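A summer with the Lumbao hand gripper

I've had the Lumbao kit since the start of the school break and I've been boring everyone I know with it, so it's only fair that the blog gets a turn.

For those who missed the last post: the Lumbao is a gripper you hold in your hand. No motors in it. You squeeze, the fingers close, and a camera on the tool records what the fingers do. Storudetti rent it out as a kit with the recording software, and what you get at the end is a pile of clips with the finger positions and the hand movement lined up to the video. You can feed that to a learning program and try the result on a real arm. I have a secondhand desktop arm, a good deal of patience and a husband who will eat dinner off the other end of the table, so I was pretty much the target customer.

What it costs

Rental is $39 a month, and the software comes with it. There's a deposit too, and you pay the return postage, which I'd have liked to see mentioned before the last page of the order form. For a hobby that's real money. I'd put off ordering for ages over it, and then in February Elin Hughes let me try hers for an evening at the robot club in Fascombe and I went home and started moving the budget around.

Getting it going

Setup took me most of a Saturday, and I think it would take me half an hour now. The hardware part is easy, you just put the fingers on, tighten the pivot screws and plug in. The calibration is what got me. You open and close the fingers all the way a few times while the software watches, and if you do it too fast it says "range incomplete" and sends you back to the start with no hint about what was wrong. I must have gone around that loop all morning. Then I read the manual (I know, I know) and it has one line in small type about squeezing slowly. Slowly means slowly! Count it out loud if you have to.

I wrote to Storudetti about the message and Imke Grube from their support wrote back the same afternoon with a proper answer, including a setting I hadn't found that shows the finger range as a bar while you calibrate. Turn that on. It should be on from the beginning and I told her so.

How it feels

I love how it feels. The linkage is smooth and there's just enough spring in the squeeze that you can hold a finger position without shaking. You get used to it so quickly that by the second week I caught myself reaching for the sponge with it.

The pads are where the kit really shines. It comes with three pairs and you can mix them, a different pad on each side if you like, and I do like. A soft pad on one finger and a grippier one on the other has been my favorite combination for fruit and peelings. With two grippy pads the thing you're lifting sometimes sticks to one side when you let go, and then you shake it like a cat with wet paws, and the clip is spoiled.

It's less happy with flat things. A sheet of paper lying flat on a plastic tablecloth is close to impossible unless you crumple it first or slide it to the edge. Same for coins, and for that thin film that comes off cheese packets. I've made my peace with it. My own fingers aren't great at the film either.

The weight is fine for short stretches. After a long evening I feel it in my wrist, and my daughter Nerys (long arms, no complaints, age fifteen) can go about twice as long as I can before she wants a break. The cable is a bit of a pest. It's long enough, but it likes to fall over whatever you're working around, and I've taken to draping it over my shoulder when I remember.

The recording side

Every clip starts with a squeeze and ends with a squeeze, and I think that's a lovely bit of design. No keyboard, no foot pedal, no shouting at a laptop. Most of my clips are under 20 seconds and the software doesn't seem to mind how many you make in a row. When you sit down at the computer later they're all there as a strip of small pictures and you keep or bin each one with a single key. I do my sorting with a cup of tea and the radio on and find it very soothing, a bit like shelling peas.

What I wish it had is a way to tag clips while you record. Right now I say what I'm doing out loud and then listen back, and I sound like somebody hosting a cooking show for one. A second wish would be a warning when the light is bad. Our table gets strong daylight down one side and the plastic cloth throws it straight back at the camera. The clips from the bright side looked fine small and then turned out washed out when I opened them full size. I lost a whole afternoon's worth. These days I pull the blind, or I work at the other end, or I wait for a cloud, depending on how lazy I am.

The cloth itself is a story. I was sure the big checks would confuse everything and I nearly bought a plain one. Elin told me to leave it and see. She was right, the little program I've been training copes with the checks perfectly well, and I suspect it's better off for having learned on a busy background. I did one batch on a bare board to compare, and the program that learned only from those was hopeless as soon as I put the cloth back.

Does it teach the arm anything?

Yes! Some. I want to be careful, because I've read too many posts where a person shows you one good go and you never hear about the others.

My chosen job is clearing the table after fruit. Peel, pits, bits of tissue, all into a bin below the edge. I picked it because it's dull, it happens in our house every single day, and nothing gets broken if it goes wrong. I now have over 800 clips of it, mine and Nerys's together. After the first batch the arm would reach toward the scraps and stop in the air above them as if it had forgotten what it came in for. Later on it started closing on things. Last week it cleared a strip of orange peel from the table to the bin without help, and I yelled so loudly that Hywel came in from the yard.

It still goes for the fruit bowl if the bowl is too close. Whole fruit and fruit scraps are the same color, so I can see its point. I've started making clips with the bowl in different places, some of them with tissue leaning right up against it, so that it has to learn what stays and what goes. No results from those yet. Squashy things are hit and miss. Anything with a point or a stem end it does rather well, and I don't know why.

Would I have got there with the arm alone, moving it by hand and recording that? I tried it over the winter and gave up. It was slow and stiff and I never managed more than a handful of tries in an evening. With the Lumbao I'm doing the job more or less the way I'd do it anyway, so I keep going, and that's the whole reason I have enough clips to train on at all.

Who I'd tell to get one

If you already have an arm, even a small cheap one, and you can put up with a bit of file wrangling, rent it for a month and see. Pick your job before the box arrives, because the month goes fast. If you don't have an arm, I'd hold off. The clips are fun to make but you'll want to see them come to something, and borrowing time on somebody else's arm gets old for both of you.

If you teach, ask Storudetti about the school terms. Beca Samuel (my sister-in-law, she has the middle grades) had one in her classroom for a while and the kids took to it with no instruction whatsoever. She says the hard part was getting it off them at the bell.

Things I'd change, for the record: the calibration message, the tagging, the cable, and the return postage. Things I'd leave exactly as they are: the squeeze, the pads, and Imke. 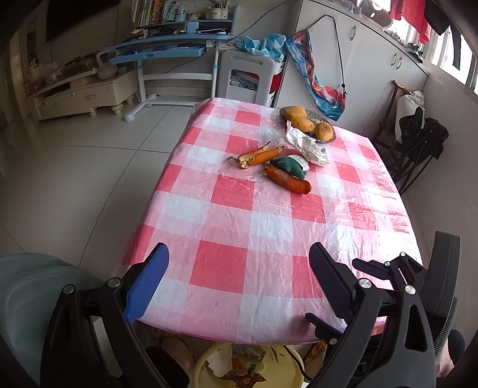

Trostton, 2 September 2020

Mangoes in the bowl, tissue over the rim, and the bin waiting under the near edge of the table with a few scraps in it already. I put the blue pad on the left for this batch. You can see what I mean about the daylight on the plastic, too, down the right side.

I've kept the kit on for another month. The plan is more clips with the bowl moved about, and then I want to try breakfast dishes, starting with the ones I don't care about. If you have a Lumbao and you've found a good way to keep the cable off your work, please leave it in the comments. And if anyone has got theirs to pick up a flat sheet of paper, I want to see it!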